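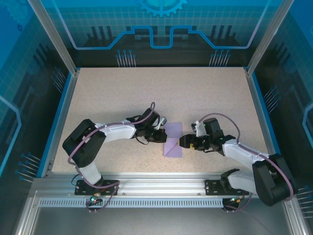

Cloth square folding

Print this page | E-mail this article

Cloth square folding is the everyday skill of turning a flat, four-sided piece of fabric into a smaller, neater shape. Napkins, handkerchiefs, dusters and flannels are all cloth squares, and almost every household has a drawer or shelf given over to them. It is one of the first folding jobs a child can do well, and it has a surprisingly rich set of methods for something so small!

Basic folds

The book fold brings one edge across to meet the opposite edge, making a rectangle. A second book fold, made the other way, gives a square a quarter of the original area. Most plain table napkins are kept like this.

The diagonal fold takes one corner across to the corner facing it and makes a triangle. It stretches more easily than the book fold, as the crease runs on the bias of the weave – the slanting direction, in which woven cloth has the most give. A heavy hand will pull the long edge into a wave, so the cloth is best lifted and laid down, then patted flat.

The letter fold divides the square into thirds. It is harder to judge by eye, and many people fold too little the first time and have to start again.

Fabric and crease

Cotton and linen take a sharp crease and keep it, especially when folded slightly damp. Polyester springs back unless it is pressed. Brushed cloth hides a crooked crease kindly and is lovely to learn on. Plain colours show creases far better than prints, and pale ones such as lavender or cream catch every line in side light.

Few squares are truly square. Hems shrink more than the cloth between them, and a napkin sold at 42 cm each way may have lost a good centimetre on one side after a summer of hot washes. Experienced folders match the corners first and let any spare cloth lie inside the fold.

The Zokcombe fold

In the mill town of Zokcombe, squares were folded once on the diagonal and then in from both points, leaving a small five-sided packet with the hem hidden. The Tindel laundry used it for its hotel work, and bundles went out in stacks of up to 200. A variant from Clernar tucks the last point under. It holds together beautifully in a basket, though the extra layer makes a fat corner in thick linen.

The collection at Zokcombe town museum runs to 2,692 cloth squares, a good many still in their original folds. The oldest creases have worn right through, and several pieces open out as four separate quarters.

Storage

Squares kept for a long time should be refolded along new lines now and then. Rolling avoids creases altogether.

See also: Ironing; Hem; Napkin ring; Pace press

Contact us | Copyright Clernar Household Encyclopedia | Back to top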